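Broler Workplace Transitions Fund
Interim progress report, Tornach returns and repack automation
Report date: November 14, 2023

Where we are

The short version is that the project is on track, the people on the floor are more involved than we dared to plan for, and we would like to move part of the training money from December into the new year. Details on that last item are at the end.

When the grant started, the returns room at Tornach was the job people asked to be moved out of. Household goods come back from customers in every condition and every kind of box. Someone has to open each one, take the item out, look it over, put it on the right surface, and write it up. We have 521 different items in the returns catalog, from soup bowls to garden ornaments, and very few of them can be picked up the same way. The writing up and the deciding are fine. The reaching, all shift long, is what wears people out.

The plan you funded was to hand the reaching to robot arms, starting in simulation, and to let the returns crew decide which parts of the job go over and in what order. I am happy to say that second part has turned out to be the best thing in the whole project.

Work in simulation

Since the last report we have built 208 practice setups in the simulator. Each one is a piece of furniture or a work surface with a few objects on it and an arm or two within reach. The crew picks the objects. They know which things get dropped and which get put down on top of each other at the end of a long shift, and they have been merciless about it, in the best way! Our first setups had everything spaced out neatly like a store shelf. The crew sent those back. What we have now is a lot closer to a real Monday: odd shapes, things overlapping, and something small and flat at the back that is a pain to get hold of.

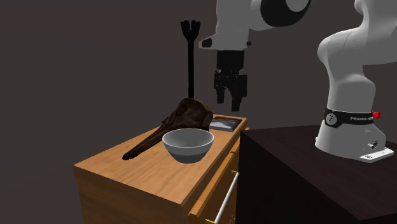
Flat items have been the hardest. A pair of straight fingers coming down from above does well on anything with an edge or a lip, and much less well on something lying flush with the surface. Two of our packers suggested sliding flat things to the edge first and gripping them there, which is how they do it by hand. We tried it in the simulator the same afternoon. It now has its own set of tests, and the packers get to see the results every week.

We have run 1,617 grasp trials to date against a target of 2,000 for the full grant period. The remaining trials will go mostly to flat items and to drawers. Drawers came up late. They weren't in the original proposal, but the crew pointed out that half the sorting furniture in the room has them, and an arm that can't open a drawer leaves a person walking over to do it every few minutes.

No arm is handling customer goods yet, and none will under this phase of the grant. The physical cell is being fitted out by Jaber, and the layout has been checked twice with the people who will stand next to it. One change came out of those checks. The stop button was going to be on the aisle side, which made sense on the drawing, but left-handed staff would have had to turn around to hit it. There will be one on each side.

What is changing for people

Nobody's hours have been cut because of the project, and the commitment not to do so stays in place through the whole grant. What has changed is how the days are divided. Everyone in returns can now spend one half shift a week on the project, paid at their normal rate. They review trial recordings, mark what went wrong, and propose the next round of setups. Sign-up was slow for the first few weeks. Then the drawer discussion happened, people saw their own idea on the screen the following week, and the list has been full ever since.

We are also writing a new role, cell operator, with a pay grade above packer. The draft description is with HR. The crew asked for two things in it that we hadn't thought of: the operator can refuse an item the arm shouldn't handle without having to justify it to a supervisor, and the role rotates, so it doesn't end up with the same two people forever. Both are in.

There are worries, and I don't want to skip them. Several people have asked what happens after the grant ends. Some of the longest-serving staff like the inspection work and are afraid it will turn into watching a machine. The inspection step stays with people in our design, and we have said so in writing, but trust in that will come from how the first months go. We have also heard that the trial software is hard on people who don't read English comfortably. A Spanish version of the review screens is half done.

Training

Pranditz ran the first two training blocks, one on safe working near an arm and one on reading trial results. The safety block went very well. The results block was too heavy on charts, and the trainers agreed. They are redoing it around recordings from our own trials, with people talking through what they see. I sat in on a test run of the new version and it was a pleasure. The room was loud the whole time.

Delays and the request

The floor anchors for the cell arrived in the wrong size and had to be reordered. Installation will now finish in December, which pushes the third training block, hands-on work at the cell, past the end of the year. We ask to carry over that part of the training budget unchanged. No extra money is needed, and the trial work is not affected.

Next steps before the final report

Finish the remaining grasp trials, with drawers and flat items first.
Complete the Spanish review screens and have the crew test them.
Get the cell operator role and pay grade signed off.
Walk every returns shift through the finished cell with the power off, then again with it on.

You are very welcome to come and see the work. Thursday mornings are best, when the crew goes over the week's trials together.

Project lead, Returns Automation
Tornach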